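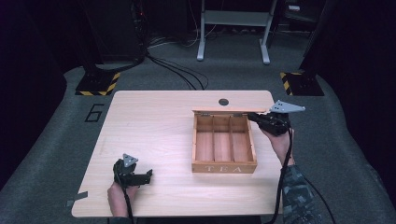 Beispiele aufnehmen am Tisch: Tipps für Handgreifer

Stand: 27. Dezember 2020

Wer Teebeutel einsortieren, Deckel schließen oder Kästchen verschieben als Lernbeispiele aufnimmt, braucht vor allem Gleichmäßigkeit. Die folgenden Punkte haben sich bei uns im Projekt Vudurell seit August bewährt.

Vor dem ersten Durchgang

Tisch mit einem trockenen Tuch abwischen und alles wegräumen, was nicht zur Aufgabe gehört. Beide Greifer einmal ganz öffnen und über die Platte halten. Im Bild der Greiferkamera sollen beide Finger unten zu sehen sein, dazwischen freies Holz. 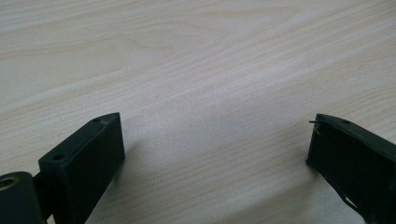 Geöffneter Greifer über der leeren Tischplatte

Kabel am Unterarm entlangführen und nicht unter dem Ellbogen einklemmen. Lange Ärmel sind in Ordnung, solange sie die Markerplatten nicht verdecken.

Licht

Weiches Licht von oben reicht. Harte Schatten neben den Fingern stören beim Auswerten mehr als ein etwas dunkles Bild. Nach jeder Änderung an der Lampe eine kurze Probe von 5 Sekunden aufnehmen und ansehen.

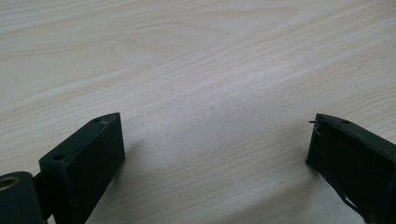 Weicher Schatten neben dem linken Finger

Während der Aufnahme

Ruhig greifen und gleichmäßig bewegen. Nach dem Loslassen noch 2 Sekunden stillhalten, erst dann stoppen. Misslungene Versuche nicht löschen – in einen eigenen Ordner damit, sie werden später gesondert durchgesehen.

Die Startposition des Kästchens jedes Mal leicht verändern, auch einmal schräg oder näher am Rand. Wir planen 40 Durchgänge pro Aufgabe und kommen meist auf 46, weil immer ein paar unbrauchbar sind.

Auch Ansichten, in denen nur eine Ecke aus Holz ins Bild ragt, gehören dazu.
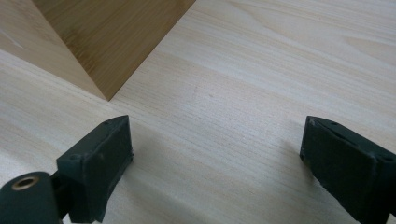
Solche Abschnitte beim Schneiden stehen lassen, sonst fehlt dem System der Weg zum Gegenstand hin.

Pflege

Die Greifflächen abends mit einem leicht feuchten Tuch abreiben, kein Öl und keine Politur verwenden. Schrauben nur handfest nachziehen. Kabel locker aufrollen und die Greifer offen ablegen.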